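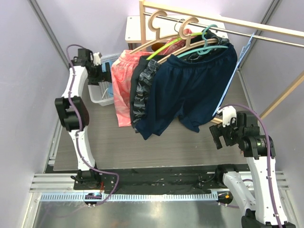
Last changed: October 4, 2018 (HR)

README -- Mottram secondhand clothing price and care label data

What this is

A table of secondhand clothes, one row per garment, with what the care label says, what the shop asked for it and what it sold for. About 2000 rows. Started by Brenda Haslam as a price book for the Mottram shop, then it grew. Typed up from paper slips, cleaned up by me (Huguette Rey) in July and again just now.

If you only want prices, take prices.csv and skip the rest of this.

Files

garments.csv -- main table
prices.csv -- garment id, asking price, sold price, nothing else
labels.csv -- care label text as typed, spelling untouched
fibers.txt -- list of fiber names and what we folded them into
old/ -- the first version. Don't use. Kept for Dennis, who still has a spreadsheet pointing at it.

Columns in garments.csv

id -- letters then number. The letters are the shop (MO for Mottram, HO for Hosia). Ids never get reused, so there are gaps.
type -- shirt, dress, skirt, coat, etc. 39 types, too many, see below.
size_label -- exactly what is printed on the label. Can be blank. Can be nonsense.
size_measured -- chest or waist in inches, laid flat and doubled. Mottram only, Hosia never measured.
fiber_main -- largest share on the label.
fiber_rest -- everything else, comma between. Watch out for this when you split the file, the field is quoted but some tools ignore that.
wash -- hand, machine, dry clean, none given
condition -- new, good, worn, repair
hung -- yes if it went out on a hanger, no if it was folded on a shelf. Added late, blank for the older rows.
asked, sold -- US dollars. Sold is blank if it didnt sell or if the slip was lost. No way to tell which.

How it was collected

Slip pinned to each garment at intake. Whoever was at the intake table wrote it. Slip came off at the register and went in a box. Boxes typed up later, Mottram by Brenda and Dennis Haslam, Hosia by Rochelle Lyons. Two different handwritings on plenty of the slips, when somebody marked the price down and initialed it. In that case asked is the FIRST price, not the marked down one.

Weronika Czerwiński checked the fiber names against the labels we still had and fixed a lot of "polyster". Also split rayon and viscose apart, then I put them back together. fibers.txt has both.

Known problems

- type is a mess. "top" and "shirt" and "blouse" overlap. Mottram says blouse for anything with a collar and small buttons, Hosia hardly uses it. Merge them unless you have a reason.
- Coats are underpriced in winter and overpriced in summer, wrong way round from what you would expect. Real, not a typing error. Mottram clears coats early to get the rail space back.
- condition drifted. What got "good" at the start gets "worn" later. Don't compare across the whole file.
- Childrens sizes are in the same column as adult ones. A 10 is either. Use type to sort them out, it works most of the time.
- Nine rows have a sold price higher than asked. Left in. Customers rounding up, according to Dennis.
- Suits: sometimes one row, sometimes jacket and pants seperately. If you see two ids in a row with the same fibers and color, probably a suit.
- No color column at all. It's in the notes if anywhere.

What it's good for

Rough pricing for a small shop. Seeing which fibers hold their price (wool does, linen less than I'd hoped). Practicing cleanup on messy real text -- labels.csv is great for that.

Not good for: anything about brands. We took the brand column out, too many guesses from cut-out labels. Not good for fashion trends either, dates are intake dates and some of this stuff sat in an attic for years.

People in the data

None. Donor names were on the slips but were never typed. Initials of staff were dropped too. If you spot a name in notes, tell me and I'll pull the row.

Use

Free to use and change, say where it came from. "Mottram and Hosia clothing table" is fine as a credit. Sunach hosts the download, they didn't make the data, please don't write to them about it.

Changes in this version

hung column added
asked/sold swapped in one Hosia box, fixed
Mindier rows removed, the shop asked for them back and that's fair
labels.csv now UTF-8, the old one broke on every accent

To do

Merge the types. Notes for the last Hosia box still need typing, Rochelle has it.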